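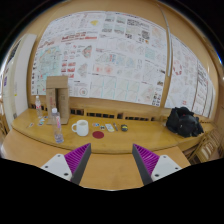

Section 2. Planning and Budgeting for Your Equipment

Read this section before you request a quotation or issue a purchase order. It is intended for the person who prepares the equipment request and for the person who approves it. Installation begins in Section 3. Nothing in this section requires tools.

The Skavotach hand-held gripper is used to record manual handling tasks, and the Belay fixed arm is used to repeat them. Many sites purchase the two at different times and from different budgets. The steps below apply to both unless a note states otherwise.

2.1 Before You Begin

Have the following available:

– a floor plan of the room, with doors and electrical outlets marked
– the name of the budget holder and the approval limit for that person
– a written list of the tasks to be recorded in the first project period
– your site's rules on the storage of video recorded in shared rooms
– the Sturia planning worksheet supplied with this manual

NOTE: The planning worksheet has separate pages for hand-held and fixed equipment. Complete both pages even if only one type is to be purchased this year. The approval office at Nurkell will return a worksheet with a missing page.

2.2 Defining the Work

Equipment should be chosen to suit a list of tasks. A request that begins with a model number and works backward is difficult to assess and often leads to a second order.

1. Write down each task as a single sentence with one action and one object. "Move the mug onto the coaster" is a suitable entry. "Tidy the table" is several entries and should be divided.

2. Next to each task, record the type of object handled. Use the categories on the worksheet: rigid, flexible, flat, transparent, or liquid-bearing.

3. Mark every task that involves a flat item, such as a sticker, a card or a coaster lying directly on the work surface. These tasks place the greatest demand on the finger pads and should be tried during the demonstration period.

4. Mark every task that involves a clear plastic bottle or other transparent container. State whether the container will hold liquid, and how much.

5. Mark every task that involves a soft item, such as a backpack. Give the weight of the item with its contents.

6. Have the list reviewed by a person who will perform the recordings.

NOTE: Ordinary articles that staff already have on hand are acceptable for most task lists. Pens, mugs, small boxes and water bottles do not need to be purchased through the equipment budget. If your site requires matched sets of objects for repeat recordings, enter them as consumables.

CAUTION: Do not include tasks that require the operator to lift the hand-held gripper above shoulder height for extended periods. Fatigue affects both safety and the quality of the recording.

2.3 Selecting the Room

A dedicated laboratory is not required for hand-held recording. A meeting room or classroom with a large table is suitable in most cases. Fixed arms are more demanding, and the room should be chosen with the arm in mind if one is to be added later.

1. Select a table that does not rock when pressed at the corners. Note its length, depth and height on the worksheet.

2. Confirm that the operator can walk along at least one long side of the table without moving chairs during a recording. Chairs may remain on the opposite side.

3. Record what is displayed on the walls. The gripper camera has a wide field of view, and posters, charts and notices will normally be visible in the recordings. Obtain permission for any material that belongs to another department, or arrange for it to be covered.

4. Check the lighting at the time of day when recordings will be made. Strong reflections from glazed or polished surfaces should be noted.

5. Confirm that the room can be reserved for blocks of at least 2 hours. Shorter reservations leave little recording time once calibration is complete.

6. Identify a cabinet that locks, in the room or close to it, for the gripper and its batteries.

NOTE: A varied background is acceptable and may be desirable for your project. Do not redecorate or clear a room on the basis of this manual alone. Consult the project lead first.

If a Belay fixed arm is planned, two further checks apply:

7. Confirm that the table can carry the clamp load stated on the arm's data sheet. Wooden tables should be inspected from beneath by the facilities office.

8. Allow a clear zone of 933 millimeters from the center of the arm base in every direction. Chairs, bags and personal articles must be outside this zone whenever the arm is powered.

CAUTION: The clear zone is a planning figure for room selection. It does not replace the risk assessment required in Section 5.

2.4 Choosing Finger Pads

Finger pads are the part of the gripper that wears first, and they are the item most often left out of the first budget.

1. Refer to the task list prepared in 2.2.

2. For general table-top work, select the ribbed soft pad. The ribs give way on contact and allow the pad to settle against rounded objects.

3. For lists in which most tasks involve flat items, request the pad sample kit and try at least one alternative before ordering.

4. Order the same pad type for hand-held and fixed equipment if recordings from one will be used with the other. Pads of different types should not be mixed within a project.

5. Order pads in pairs. Replace both at the same time, even if only one shows wear.

NOTE: Each pad attaches to a mounting plate with two screws. Mounting plates are supplied with the gripper and do not need to be ordered with replacement pads.

2.5 Preparing the Budget

The worksheet divides costs into four groups. Enter an amount or the word "none" in every line. Blank lines delay approval.

Purchase costs
Gripper, camera, batteries, charger, carrying case and, where applicable, arm, clamp and controller. Use the written quotation. Catalog prices are not accepted.

Setup costs
Delivery, installation, operator training and any work to the room. Facilities work is charged by your own site and must be quoted separately.

Running costs
Replacement pads, replacement batteries, data storage and calibration. Plan for one pair of pads per 600 recordings. Projects that handle rough or heavy objects should plan for more frequent replacement and inspect the pads weekly.

Staff time
Operators, reviewers and the person responsible for data storage. Staff time is commonly the largest group and should be estimated with care.

To estimate staff time:

1. Multiply the number of tasks on your list by the number of recordings required for each. Where the project has not set a figure, enter 100 recordings per task.

2. Carry out a short trial with each type of task and record the time taken, including the time needed to return the objects to their starting positions.

3. Multiply the trial time by the total number of recordings.

4. Add time for calibration, charging, file transfer and review.

NOTE: Resetting the table is frequently overlooked. In a trial run with a mixed list of small articles, Theerawat Thepsuriya of the planning group found that resetting took longer than the handling tasks themselves. Tasks with scattered small items, such as stickers, were the slowest to reset.

CAUTION: Do not reduce the calibration line in order to meet an approval limit. Recordings made with uncalibrated equipment may have to be discarded, and the staff time cannot be recovered.

2.6 Buying in Stages

Sites with limited funds may divide the purchase. The recommended order is as follows.

Stage A – One hand-held gripper, spare batteries and two pairs of pads. Use this stage to confirm the task list and the staff time estimate.

Stage B – A second hand-held gripper, if the estimate shows that one operator cannot complete the work within the project period.

Stage C – The fixed arm, after the room has been inspected and the risk assessment signed.

Request a single quotation covering all three stages, with each stage priced separately. The quotation does not commit your site to the later stages. If Stage C is postponed beyond the validity date, a new quotation must be obtained and the room inspection repeated.

2.7 Requesting a Demonstration

A demonstration is optional for Stage A and required for Stage C.

1. Send the completed task list to Raíssa Godoy in the demonstrations office. Include the room details from 2.3.

2. Provide the objects named on the list. Demonstration staff do not bring their own.

3. Set out the objects on the table as they would be for a normal recording session, leaving open surface in front of the operator for the gripper to approach.

4. Ask at least two future operators to handle the equipment. Note any difficulty with reach, weight or grip width.

5. Sign the demonstration record and attach it to the worksheet.

2.8 Submitting the Request

1. Check that the worksheet, task list, floor plan and quotation carry the same project title.

2. Obtain the signature of the budget holder.

3. Send the complete set to Welington Bittencourt, equipment planning. Requests for fixed arms are also copied to Ivone Frota, workplace safety.

4. Keep a copy with this manual.

Requests received before the end of July are considered for the current purchasing round. Later requests are held for the next round and do not need to be submitted again unless the quotation has expired.

Questions on the worksheet should be addressed to Nokuthula Gumede, budget office.

Section 2 last revised Jun 17, 2024. Continue to Section 3, Receiving and Unpacking.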